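Painting plain rooms - notes for the Saddale home show talk
Nov 21, 2024

Opening (keep it short, people are still finding seats)
Hi everybody, thanks for coming out. I've been painting the insides of houses for longer than I'd like to admit, and today I want to talk about beige. Wait for the groan. I love beige! I really do, and I want you to leave here less scared of it.

The Dultora house
Tell the story about the hallway. I bought one gallon of a color called Benard Sand, loved it on the card, and rolled it onto all four walls in one evening. By breakfast it looked pink. Same can, same roller, and I went back to the store convinced they'd mixed it wrong (they hadn't, and I had to say sorry). Ask for a show of hands - who has blamed the paint store?

Slide: light does half the work
Paint your test patches on two walls that meet in a corner, one facing the window and one facing away. Look at them before work and again after dinner. A patch on a single wall tells you very little. Pause here and let them look at the screen.

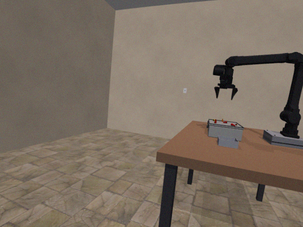
A back wall and a side wall, and the side one is the darker of the two in the second picture. 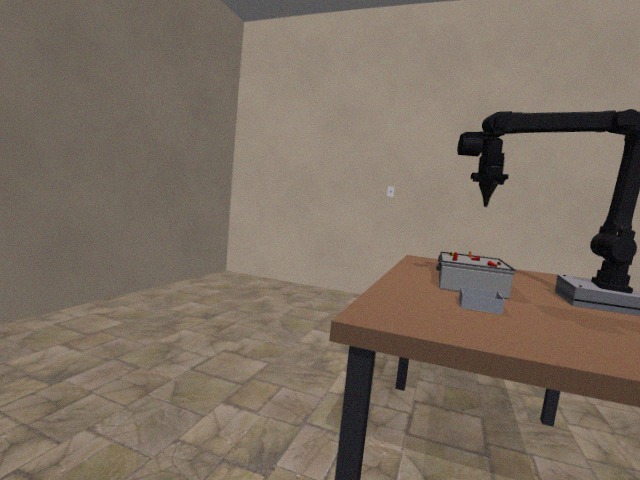
Slide: texture
Flat paint hides bumps, shiny paint shows every one of them. If your walls have an old plaster feel, go flat or matte and leave the satin for trim. I used satin on a rough bedroom wall once and it cost me 60 dollars in paint plus a whole weekend of sanding. Don't read the sanding part off the page, just tell it.

Slide: how much to buy
My Tiwari living room took 217 dollars of paint and primer, and I still ran out behind the door. Buy the extra quart. Write the color name and the date on the lid with a marker, then take a picture of the lid too, in case you lose the can in the garage like I did in July.

Questions
Somebody always asks about ceilings. I like mine a little grayer than the walls, but that's taste. If there's time, pass around the 68 paint cards and let people fight over them. Collect the cards before the next speaker sets up!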